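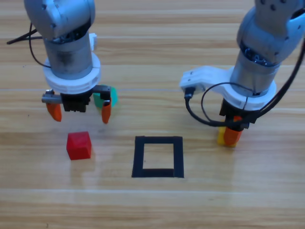

In defence of the marked place

The Gukadlow Centre for Early Learning has, over the years, been offered a great many storage systems. The most recent proposal, from the furnishing firm Studodeo, would have given each of our playrooms a wall of lidded tubs in matching grey. The governors declined it in January. Several parents have asked why, and the question deserves a fuller answer than the minutes provide.

Our view is that tidying is best taught on the table, in plain sight, and with very little equipment. A few coloured blocks and a square marked out in black will do. The child is shown that the blocks belong inside the line. A lidded tub asks only that things disappear, and a child who has learned to make things disappear will do the same with crusts and wet socks.

Nidia Paucar, who led our infant room for 20 years, held that the outline should always be larger than seemed necessary. A small hand setting down a cube needs room to be wrong. She also kept the number of blocks low, and would remove the surplus before the session began. Visitors from the Agudelo nursery, where each child was then given a basket of 100 pieces, thought this mean. We did not, and do not.
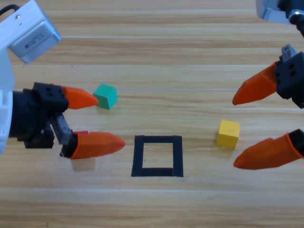

On colour and plain wood

It is often said that young children require bright surroundings. We would ask that the brightness be kept to the things they are meant to handle. A red or green cube on a pale wooden table is easily found, whereas the same cube on a patterned cloth is not. The Centre has therefore kept its bare tabletops, knots and all, and has twice refused printed covers.

There is a fair objection to all this, which Keerthana Warrier put to the governors in writing. A square on a table, she argued, teaches obedience to a line and little about order, and older children soon see that the line is arbitrary. She is right that it is arbitrary. So is the cutlery drawer. Most of the order in a household rests on somebody having once decided where a thing should go -- and on the others agreeing to put it back there.

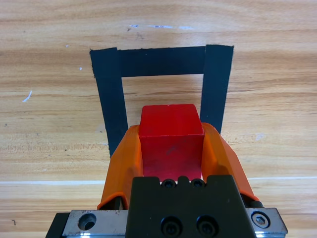
The line itself need not be handsome. Tape laid by hand will be a little ragged, and the strips will overlap at the corners. We see no harm in that. A border which can be lifted and laid again may be made smaller as the children grow surer, or moved to another table when the room is rearranged. The Jedari trays, which we tried for 5 weeks, allowed neither, and they have since gone to the paint cupboard.

The governors will look at storage again when the new playroom opens. Until then the tables will stay as they are, and parents who wish to try the same at home may ask at the office for a roll of tape.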